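I wanted to hate the Costache hands. Let me get that out of the way first, so you know where I'm coming from. I've been a two-jaw gripper person for as long as I've been messing with arms, and every time somebody shows up with a set of fingers I start doing math in my head about how many little parts are in there and which one will quit first. Two jaws open, two jaws close, and I go home for dinner.

But Ward Segers kept after me (he's been running a pair since last year and won't shut up about them), so back in July I finally bit and ordered a set, left and right, plus the Varnudura controller that everybody seems to pair them with. I've been at it long enough now to have opinions, and boy do I have opinions.

First, setup. The box comes with the hands, the wrist adapters, two cables that are a little shorter than I'd like, and a booklet that was translated by someone in a hurry. Bolting them on was the easy bit. The left went on clean. The right took me three tries – I had the adapter turned one hole over, and I didn't notice until I asked the hand to face left and it faced the ceiling. Totally my fault, but a little arrow stamped on the adapter would have saved me an evening. Costache, if you're reading, please, an arrow!

The Varnudura box is a different story. I love this thing. You plug in both sides, it finds them, and you get one screen with all the finger joints laid out in rows, left on the left and right on the right. My old Stostwood controller made me set up each side as its own project and then pray they'd agree on what time it was. With the Varnudura I had both hands doing a slow wave the first night. The fan is loud, I'll say that. It sounds like a hair dryer in another room, and Jeanine Desmet, who has the desk closest to mine, has started wearing headphones.

Now for the fun part. My go-to test is small cubes on a round wood table, because cubes are honest little things and they show you right away if your fingers are closing crooked. I do pinch grabs, side grabs, and then my favorite, the palm hold, where the cube rides on top of an upturned hand with the fingers curled up around it. You can't do that with jaws, and I had no idea how much I'd like having it.
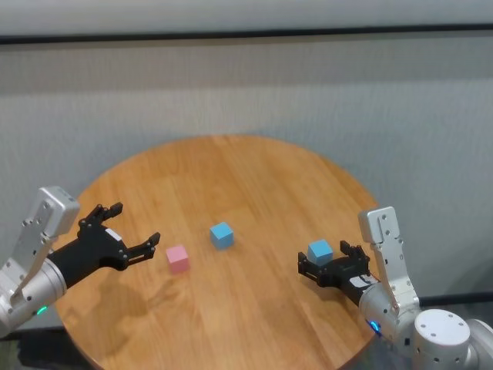 Left hand reaching toward the pink cube, right hand holding a blue one on its palm.

The palm hold is where these hands won me over. With my old jaws, the squeeze is everything. Too soft and the cube slides, too hard and it shoots out sideways like a watermelon seed. On the palm you can go really gentle with the fingers, they're more like a fence than a clamp, and the arm can move at a decent clip without me holding my breath. I ran 500 palm carries over a couple of weeks and dropped 2. Both drops came when I got greedy with the wrist speed, so I'm not even mad.

Pinching is more of a mixed bag. Thumb and one finger is fine for picking a cube up off bare table. Put two cubes close together, though, and the spare fingers get in the way, because tucking them back takes a separate command and they're slow about it. I ended up writing a little "get ready" pose that folds the extras before the arm even starts to move, and that helped a ton. It should really be built in. Out of 252 pinch grabs with a neighbor cube close by, I'd call the results okay, and I bumped the neighbor way more often than I'd ever do with plain jaws.

Which brings me to the comparison I know some of you scrolled down for. I also have a Zusia gripper, the two-jaw one, and I put it through the same cubes on the same table. For straight up-and-down picking the Zusia still wins. It's faster, it's simpler, and it doesn't need a warm-up routine (the Costache fingers are stiff first thing in the morning, same as mine). If all you do is move boxes from one spot to another, buy the Zusia and spend the difference on something nice. Once you need to turn a thing over, or pass it across from one side to the other, the hands pull ahead and it isn't close. Passing a cube between two jaw grippers always felt like two people trying to go through a door at once. Here the one hand just offers it up and the other comes and gets it.

Wear and tear so far: the fingertip covers on the right thumb are getting shiny, and one tendon on the left needed a quarter turn of tightening after 4,000 open-and-close cycles. The booklet tells you how, on the one page that's translated well. Spare fingertip covers come in a bag with the kit, so I haven't had to buy any yet.

Things I'd change: longer cables, the arrow (please!), a faster tuck on the spare fingers, and a quieter fan on the Varnudura. Also the software forgets my window layout every time I restart, and that bugs me more than it should.

Would I buy them again? Yep. Ward has been very smug about it. The Zusia is staying in the drawer right next to the table, though, and it still comes out whenever I've got a plain old sorting job to get through.

Contact | Copyright, all rights reserved | Back to top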